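The Shelf by the Table, and What I Did About It

Hello again from the reading corner of the Osel newsletter. I promised back in April that I would finally write about how I tidy my books and bits, and then I went and wrote three items in a row about soup instead. So, books and bits it is, as of 1 November 2020, with the heating on and a mug at my elbow.

I have been on a slow campaign to get everything in my house off the flat surfaces and onto the place where it's supposed to live. Tables are the worst. A table in my house will fill up overnight like a bathtub with the plug in.
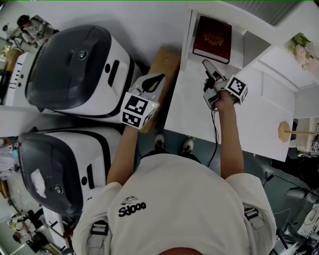
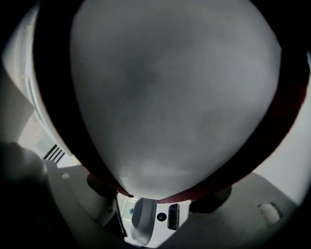 A white table with a white shelf near it is the setup I like best, and I'll tell you why I've come around to it. I used to be a dark wood person! I had a big brown sideboard from Flastano that weighed as much as a pony, and I loved it, and I couldn't find a single thing on it. Keys, glasses, the little screwdriver, all gone the minute I set them down. On white you see everything. You also see every crumb, so there's that, but I would take a crumb I can wipe up over a pair of glasses I spend half the morning hunting for.

Now for the books. I own 949 of them, and I know this because I counted them over one long rainy weekend when I should have been doing my taxes. Of those I decided that 300 could go, and it took me most of the summer to pick them. My rule was simple enough: if I couldn't remember one thing that happened in it, out it went. (I made an exception for cookbooks. Nothing happens in a cookbook.)

What I hadn't planned on was the hardcovers. I'm soft on an old hardcover, especially a red one with a bit of gold on the front, and I kept finding reasons to leave them lying around where I could look at them. In the end I gave in. One handsome book, lying flat on top of a low shelf, cover up, is allowed. Two is a pile, and a pile brings its friends. I swap mine out when I get tired of it, and I've ended up rereading a few that way, just from walking past them so often.

Flowers get the same treatment at my place. One bunch, at the end of the shelf, well back from where I reach for things. Pale pink is my favorite this time of year when it's so gray out — I bought a bunch at the Singhal market that lasted 29 days, if you can believe it, and I changed the water every time I thought of it and cut the stems twice. Keep them off the table you work at. I have mopped up enough vases in my life to feel strongly about this.

Then there are the odd things, and I do mean odd. Round wooden pieces, sticks, boards that came with something and might be needed again. I used to shove all of that in a drawer, and then the drawer stopped opening. These days the boards stand upright along the side of a cabinet, where they take up hardly any room, and the small wooden stuff comes out onto the table once a month so I can look it over properly. If I can't say what it's for, it goes in the box for the Sikus swap shelf. The last box weighed so much I had to take it over in two trips.

A few of you wrote in asking how long I spend at this. Not long! I set a timer for 70 minutes on the first free morning of the month and I stop when it rings, even if I have a book in each hand. Stopping is the hard part for me. I'm the kind of person who starts with one shelf and ends up with the whole closet on the bed at suppertime, and then has to sleep on the couch. The timer has saved me from that more than once.

And wipe the table before you start putting things back. I forget this nearly every time and end up lifting everything all over again with a damp rag in one hand, muttering.

Next time I'd like to do the linen closet, which in my case is three shelves of towels and one fitted sheet that I have never once folded to my own satisfaction. If you have a way of doing it that works on the deep ones, please drop a note in the newsletter box by the door and I'll try it out before the next issue. Notes about soup are still welcome too.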